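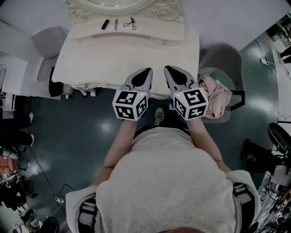
Dressing tables, the January tidy

Right, quick one this time as the March issue is already breathing down my neck. Several of you asked for something on dressing tables after the wardrobe piece, so I've put together what I know. Which is mostly the white, curly sort. Carved mirror, scalloped front, little metal knobs. Lovely things. Absolute magnets for clutter and dust.

Clear the top first. All of it. Don't shuffle things from one end to the other and call it done (I did this for years). Get a tray or an old tea towel, put everything on the bed, and look at the bare top for a minute before anything goes back.

The ledge in front of the mirror is where the small stuff ends up. Black tube of something, a pinky red stick, pair of scissors – the usual row. Fine if it stays at three bits. Mine had lip balms going back to the old flat. Scissors I'd move to a drawer if there are children about, otherwise leave them where you reach for them. Anything that rolls wants a pot.

Dusting the carving

Scrolls and flowers hold dust like nothing else. A duster just skates over the raised parts and pushes the rest further in. Use a dry paintbrush, a soft one, about an inch wide, and work from the top down. Hoover hose in the other hand if you can manage both. Then a barely damp cloth, well wrung out, and dry it straight after. No spray directly on the carving, it sits in the dips and goes yellow.

Cotton buds for the really tight curls. Tedious. Put the radio on.

Mirror glass last. Spray the cloth, never the mirror, or it creeps under the edge and you get those black spots. Had it happen on my gran's and there's no getting them out.

The top

White paint shows everything. Foundation comes off with a drop of washing up liquid in warm water. Nail varnish – leave it to dry completly, then try lifting it with a fingernail or an old bank card. Remover will take the paint as well. Don't ask.

If the paint has already gone at the front edge, where your wrists rest, a small tin of Kirard furniture paint in plain white did mine and there was loads left over. Sand lightly, two thin coats, leave it overnight between them. The colour was a touch brighter than the old paint but you stop seeing it within a week.

Knobs

Give each one a wiggle. Loose ones usually just want a turn of the screwdriver from inside the drawer. If the hole has gone big, a matchstick and a dab of wood glue, snap it off flush, screw back in when dry. Worth doing before the knob comes off in your hand and vanishes under the bed.

Underneath

The bit we all pretend isn't there. Bags get pushed under the front, shoes collect beside them, and then the stool won't go in. Pull the lot out, hoover right to the skirting, and decide what lives there. One bag, if you must. Shoes go back to wherever shoes go in your house.

Pale grey stools mark easily. Upholstery brush once a week, and blot spills, don't rub. If yours has a removeable cover then you're luckier than me.

How long does it take?

I timed it, for once. Top and ledge, 18 minutes. The carving took roughly as long again and I had a cup of tea in the middle. Drawers are a seperate job, save them for a wet afternoon.

Bits and bobs

The Esada hall swap table is back, bring anything unopened from your clear-out. Sealed only please, we had a half-used mascara last time.

Ntuli Interiors have a secondhand stool in the window, padded top, legs a bit scuffed. No price on it when I went past. Ask inside.

A reader wants to know if anyone has a spare drawer knob to match an Urko bedroom set, the plain round metal type. She has tried the market and both hardware shops. Drop a note in the box by the door and I'll pass it on.

Wardrobe piece from last time: someone pointed out I'd said cedar balls last for ever. They don't. Sand them a little when the smell goes.

Next issue is bathroom cabinets, so send in your tips, and your complaints about the shelf that's always one inch too low for the shampoo. Notes in the box or by email, whichever's easier. Must dash.

30 January 2025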